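Imprimer | Envoyer par e-mail

Bon, je sors de « Paracha » et il faut que j'en parle à quelqu'un, donc ce sera à vous. Fil sans spoilers, enfin presque (je préviens avant le seul gros).

Pour situer : premier long métrage de Leandro Troncoso, tourné en 27 jours dans un bourg paumé qui s'appelle Podcombe. Une notaire y revient vendre l'hôtel de son père et découvre que tout le monde a signé quelque chose, sauf elle. Sept personnages, une salle à manger, un hiver qui n'en finit pas.

La première demi-heure, j'ai eu peur. Ça parle beaucoup, ça range des assiettes, ça regarde par la fenêtre. Et puis arrive la lecture du bail, un plan de 9 minutes sans coupe, et là j'avais les ongles dans l'accoudoir !!

Côté acteurs c'est du très solide, surtout la sœur aînée, qui a trois répliques et qui vole quand même toutes ses scènes. Le frère, je suis moins convaincue, il joue la colère un ton trop haut (mais bon, il est censé être insupportable, alors).
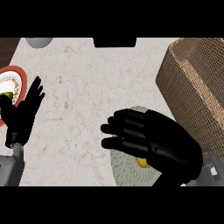

Leandro T. me répond que le plan du bail, justement, l'a sorti du film, qu'il n'y a vu qu'un réalisateur en train de montrer ses muscles, et que la même scène découpée aurait fait deux fois plus mal.

Je comprends l'argument, mais pas d'accord du tout. Si on coupe, on perd le silence de la mère, et pour moi le film est là. (Et non, ce n'est pas CE Leandro, j'ai vérifié, j'ai eu chaud.)

Attention, petit spoiler : la vente ne se fait pas. Je trouve ça très beau, ma voisine de rangée a soufflé « tout ça pour ça » assez fort pour qu'on l'entende jusqu'au fond.

Mon vrai reproche, c'est la musique. Du piano partout, même sur le trajet en car vers Plisberg, où le bruit du moteur suffisait largement.

Voilà, ça passe encore au Trimmont, petite salle, séance de 18 h, et je crois qu'ils ne le gardent pas longtemps. Allez-y et revenez me dire pour le piano !

Imprimer | Envoyer par e-mail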